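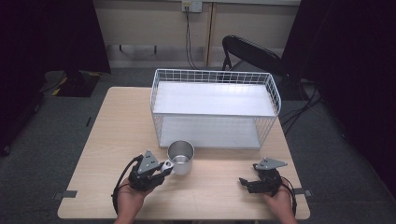
Left jaws at the mug handle, right gripper open, wire basket behind.

Segmenting two-gripper demonstrations in Nasumer

Nasumer cuts a recorded demonstration into labeled segments and writes them out in a form the Gutolow policy trainer can read. This page covers one task, moving a metal mug with a pair of hand-held grippers, and assumes the recording has already been imported and both gripper poses are available. For import, see the previous page.

Before you start

You need Nasumer 2 or later and a calibration file for each gripper. Check that the left and right files are not swapped. Nasumer does not detect this, and the error shows up much later as mirrored wrist rotations.

Step 1. Align the streams

Open the episode and run Align. The head camera is the reference clock. Jaw width and pose are resampled to it, with linear interpolation for position and width and spherical interpolation for rotation. Gaps longer than 200 ms are left empty and drawn in red on the timeline. Do not fill them by hand. If a red gap overlaps a grasp, discard the episode.

Step 2. Set the jaw thresholds

Segmentation depends mostly on jaw width. A mug handle is thin, so the width at contact is close to the fully closed value, and the default threshold will often miss the event. In the task file, set:

grasp.mode = plateau
grasp.window_ms = 200
grasp.min_hold_ms = 600

In plateau mode a grasp begins when the width stops changing for the full window while the jaws are narrower than their resting width. The hold value removes short touches where the operator closes, misses and opens again.

Apply the settings to each hand separately. An open, waiting gripper also produces a plateau, and the resting width check is what excludes it. If the idle hand still gets grasp labels, record a new resting width with the jaws fully open.

Step 3. Label the idle hand

Every segment needs a label for both hands. In a frame like the one at the top of this page, the left hand gets "grasp" and the right hand gets "wait". Use "wait" when a gripper is open and has no target. Use "approach" only if the distance to a named object falls over the whole segment. A single frame is not enough to decide this, so scrub through the segment before changing a label.

Step 4. Check the object mask

Run the Wuris tracker with the prompt "mug". Two problems are common with this setup.

Reflections: polished steel picks up the color of whatever is near it, and the mask may break apart at the rim. Raise mask.close_px until the rim and the body join.

Wire mesh: a basket with open grid walls lets the tracker see surfaces behind the wires. Once the mug passes behind the mesh, the mask may split into small cells. Set mask.merge = true and compare the outline with the last clear frame.

If the mask jumps to the gripper plate, add a negative point on the plate and rerun from that frame. There is no need to rerun the whole episode.

Step 5. Export

Select Export, then Gutolow. Each segment is written with its start and end frame, the two hand labels, the object name and the relative pose between the grippers. Keep relative pose switched on even for one-handed tasks. The trainer expects the field and will stop with "missing key: rel_pose" without it.

Run the validator on the output folder:

nasumer check ./export --strict

Error 17 means two segments overlap for the same hand. It is nearly always caused by moving a boundary by hand after Step 3. Open the segment list, sort by start frame and snap the later boundary to the earlier one.

Known limits

Plateau mode does not work for soft objects, where the jaw width keeps drifting after contact. Use force mode if your grippers report motor current. Cable drag on the gripper can add a slow rotation to the pose while the hand is resting; pose.deadband hides small amounts of it but should stay off during grasps.

Page maintained by the Omoregie tools group. Last updated Wednesday, June 5, 2024.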